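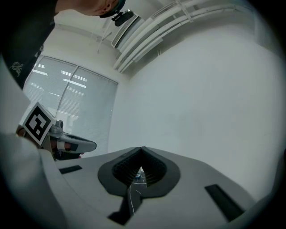

Kadri Pētersons says she would have signed up for it anyway, but she'd have liked to know what it was called before she agreed to do it. On the sheet by the time clock it was listed as "skills capture." In the contract between her employer and the supplier, which she saw later because someone left a copy in the printer tray, it was called "operator replacement data, phase one."

451 shares 2 comments

Search articles, issues, topics Go

Pētersons packs gift boxes at Tastetti, a food company outside Bultel that sells jam, crackers, cheese knives and small jars of things in oil. She has worked there long enough to have outlasted three brands of packing tape. In December the line runs day and night and everyone with two working hands is on it, including people from accounts. The rest of the year it's quieter, and the quiet part is when management gets ideas.

The idea this time came from a supplier called Vamov. Its pitch, as the packers remember it, went like this. Robot arms have been good for years at moving the same box from the same spot to the same other spot. They're bad at a jar that has rolled a little, or tissue paper, or a lid that needs a small push before it sits down. People are good at all of that and can't explain how they do it. So you put a camera on a person's head and a gripper in each hand, the same sort of gripper the robot will have, and you let the person pack. The software, which Vamov sells under the name Briem, watches and learns.

That is the work at hand on most weekday mornings now. The camera is a small black thing on a dark teal headband, angled down. The grippers are bulky, light gray, with dark soft fingers that close to a point, and you hold them by a handle. Some carry a square black-and-white marker on top so the system can keep track of where they are. The fingers have ridged pads on the inside. Pētersons says you don't feel the jar at all, you feel the handle.

"I've packed with my fingers my whole life," she says. "Then they give you these and you're slow as a child. You have to look at everything. My neck hurts before my arms do."

Vamov's target for the first phase is 900 good recordings per product. A good recording is one box, packed from empty to lidded, with no drops and no long pauses. Bad ones are thrown out, and here comes the first thing I'd question. The company describes the system as learning from "the full experience of your workforce." But a lot of what an experienced packer knows is what to do when something goes wrong, and the recordings where something goes wrong are the ones in the trash. A cracked jar ends the take. So does a missing label. On the real line those things make up a fair share of the day, and somebody sorts them out without anyone writing it down.

I put this to the site's operations manager, who asked me not to use his name and then spoke freely for an hour. He said error handling was planned for phase two. I asked when phase two was. He said it depended on phase one.

He isn't a fool, and he isn't cruel either. He has trouble filling the night shift, his turnover is bad, and two of his best packers have wrists that may not hold up until retirement. If a machine could take the heavy boxes he'd be glad, and so would the people with the wrists. When I asked what would happen to the 31 people on the packing line, he said no one would be let go as a result of the project. I asked whether people who left would be replaced. He looked at the ceiling for a bit and said that was a separate budget.

People hear that kind of answer very clearly. On the floor, the word "attrition" is now used as a verb. ("Did you hear, they attritioned the whole label bench.")

What has changed so far, before a single arm has packed a single box for a customer, is the day itself. Recording pays the hourly rate and no more. The packers asked for a bonus, on the theory that they were doing two jobs at once, packing and teaching, and were told that the boxes packed during recording aren't sold, so strictly speaking they were doing less than one. The piece-rate top-up that good packers earn on the line doesn't apply in the recording room. A fast packer loses money by going in there. A slow one doesn't. You can guess who volunteers, and I wonder whether anyone at Vamov has thought about what that does to the lessons.

Then there is the matter of being watched. The camera points down at the work, and the supplier says it is only interested in hands and objects. It also records sound. Pētersons found this out when a trainer played a clip back to show her a nice clean grasp, and the whole room heard her telling a coworker about her landlord. Since then people pack in silence. She misses the talking more than she'd expected to. On the line, talking is how new people learn which supplier's lids run tight, and it's how everyone gets through the hour before lunch.

I asked Vamov whether sound could be switched off. A spokesman wrote back that audio "supports synchronization" and that workers are informed. The consent form does mention it, in the fourth paragraph on the back.

Who owns the recordings is harder to pin down. The form says Tastetti. The supply contract, according to the pages Pētersons saw, gives Vamov the right to use them to improve its products in general. If that's right, her way of folding tissue could end up in a plant she has never heard of, packing for a competitor. She doesn't mind that as much as I do. What she minds is that she asked for a copy of one of her own recordings, to show her mother, and was told it was confidential.

The two arms themselves arrived in the spring and stand behind a yellow fence at the far end of the hall. I was shown a demonstration. One arm picked up a jar, carried it over to a box, and put it down in the correct slot. It did this again. On the third jar it came in a little high and let go too early, and the jar landed on its side. A technician reached in and stood it up. The manager said it had been better the day before, and I believe him, because I've been to a lot of these demonstrations and it's always better the day before.

None of this means it won't work. Slow and clumsy machines have a way of getting less slow, and a company that has paid for the fence will want something to put in the boxes. If the arms reach half of a packer's speed and run all night, the arithmetic may come out in their favor. My doubt is about the middle part, the years when the machine does the easy boxes and people are left with the broken jars, the late orders and the wrong labels, at a rate of pay that was set when the easy boxes were mixed in. The packers have asked for that rate to be looked at before the arms go live. They've been promised a meeting.

Pētersons is down for recording again next week. Crackers this time, the thin ones, and she expects to break a lot of them.

Related

– The night shift that runs on one forklift driver
– Who reads the consent form? A look at wearable cameras in warehouses
– Bultel bus cuts leave early workers walking
– Letters: your replies on piece rates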